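Chapter 2
Carrying, Rinsing, Stacking: The Household Table

If you have ever come home with a full basket and found last night's bowls still waiting by the sink, you already know most of what this chapter is about. Putting groceries away and putting dishes away are usually taught as two separate jobs, and in Chapter 1 we treated them that way ourselves, but in a real home they tend to land on the same table at the same time, and one gets in the way of the other!

My co-author, Umesh Yadav, grew up in a flat in Girwood where one small table did for everything — shopping, homework, drying dishes, the lot. His mother had a rule that the rack stayed to one side and the shopping came in on the other, and he still sets up his own kitchen that way. We tried his mother's rule with our evening class in September, and we have kept it for the exercises you will meet in the next 17 pages.

Before you begin, gather a basket with handles that fold down, a dish rack, a bowl, a pitcher, and one or two boxes of dry food from the cupboard. None of it needs to be new or matching. Plastic is kinder to beginners (and to floors), and a light tabletop makes crumbs and drips easier to spot when you wipe down at the end.

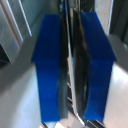

A rack and its slats 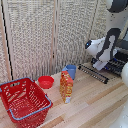 Is it better to empty the basket first or clear the rack first?

Clear the rack first, as long as the dishes on it are dry. Clean dishes that go back to their shelves leave you an open place for anything you need to rinse, and a pitcher or a bowl that has been sitting out can go straight there after washing. Then turn to the basket, and take out the cold food before the boxes and cans.

You may find this slow the first few times, and please don't let that worry you. Most of our students hurried through the rack and then had to go back to it with wet hands, which is a nuisance with cardboard boxes close by. Take your time, fold the basket handles down so that you can reach in freely, and keep a dry towel over your shoulder.

Section 2.1 begins with the rack itself: how to space plates and bowls so that air can move between them, which way a pitcher should lean, and when a towel does the job better than waiting. Have your own rack beside you as you read.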